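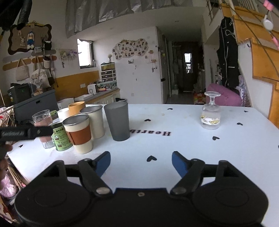

Hello from the Allimville counter! You asked for something shorter than last quarter's epic, so I'll try, but there's a lot of lipstick to get through.

First the big one. The refillable lip tint is in twelve shades as promised, and the Plisavmont store has had all of them on the shelf since April. We put out 96 units in the first delivery and 46 were gone by the time I did the stocktake for this report (29th June, sitting on the stockroom floor with a cheese scone). I was hoping for a bit over half, so we're a smidge behind, but the refills only arrived three weeks after the cases did and a lot of people were waiting to see the price of the refill before they bought the case. Fair enough, I'd do the same.

The colour everybody wants is Brick Lane Plum. I know, I know, I argued for it to be dropped. It's sold more than the two nudes put together and I've had to hide the tester because it was getting worn down to the metal. The coral is a dud so far. It looks gorgeous in the pan and then goes a bit traffic cone on most people, me included. I'd like to swap it for a softer peach in the next batch if the money stretches.

## The counter

The makeover chair is finally in! It took ages to get the right lights. The first set from Alexiou was so yellow that everyone looked like they'd been on the carrot juice, so those went back and the replacement ones are a proper daylight white. They swapped them without charging us, but we did pay the freight both ways, and you'll see that in the spreadsheet under "lighting, grr".

We've done 42 free makeovers so far. Most take twenty minutes, although I'm a talker and some of mine go closer to forty. The favourite by miles is the five-minute work face (tint on lips and cheeks, brow gel, out the door). I'd love to turn that one into a little printed card people can take home with the shades ticked off. I've got a quote from the printer and it's well inside what's left in the sundries line.

The evening sessions haven't gone as well. We've run 2 and the second one was half empty, I think because it clashed with late-night shopping at the other end of the centre. I'm moving the next one to lunchtime and cutting it to half an hour.

## Fragrance

Still waiting on Vovoditz for the travel sprays. The samples they sent smelled beautiful (fig, a bit of pepper, something green) but the caps popped off in my handbag and now my wallet is extremely fancy. They've offered a screw cap instead, at a slightly higher unit price. I've said yes in principle and told them nothing gets ordered until you've seen the figures.

## Money

We're under on staffing and over on testers. I budgeted for replacing testers monthly and it needs to be fortnightly, partly for hygiene and partly the plum problem. I'd like to shift some of the staffing underspend across to cover it, so could you please let me know if that's okay or if it needs a form?

## Next up

- Second delivery of tints, heavier on plum and the berry shades
- Peach test batch, if you're happy to lose the coral
- Work face cards to the printer
- Lunchtime session at Plisavmont
- Screw cap samples from Vovoditz, to be carried in somebody else's handbag

Receipts are in the shared folder, and the freight ones are coming as soon as I find the second docket.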